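Cómo tener a punto las mesas plegables y los cacharros de diario

Mi vecina Fadime Gezer me preguntó hace poco cómo hago para que las mesas plegables me aguanten tantas meriendas, y como me enrollo mucho hablando, prefiero contarlo por escrito (¡con calma y un café al lado!).

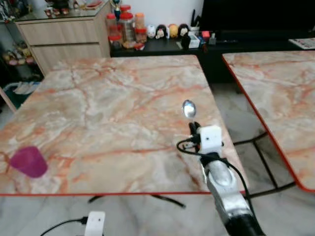

Los tableros con dibujo de mármol son agradecidísimos, porque entre tanta veta apenas se nota una miga, pero por eso mismo hay que limpiarlos aunque parezcan limpios. Yo pongo en un cubo 500 ml de agua templada con unas gotas de jabón, paso una bayeta bien escurrida y seco enseguida con un trapo de algodón. No os olvidéis del ribete rojo que recorre el canto, que ahí se queda pegado todo lo dulce; un cepillo de dientes viejo va de maravilla.

Para los cuencos y cucharas de acero, un chorrito de vinagre blanco en el último aclarado y a secar a mano, que si se dejan escurrir salen esas manchas de cal tan feas.
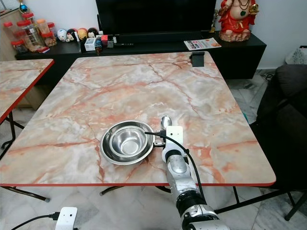 Los cuencos los guardo uno dentro de otro, con una servilleta de papel en medio para que no se rayen. Y los vasos de plástico, siempre a mano y con jabón suave, nada de estropajo verde, que los deja mates para siempre.

Quedan las patas. Cada mayo abro y cierro las mías unas cuantas veces, escucho si chirrían y pongo una gota de aceite en cada articulación. 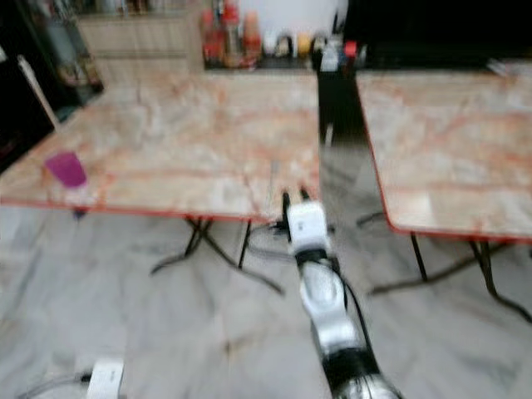

El aceite sobrante se limpia con papel de cocina, por favor, que luego acaba en los pantalones de alguien (en los míos, casi siempre). Y antes de poner peso encima, apretad un poco el tablero con las dos manos para ver si cojea.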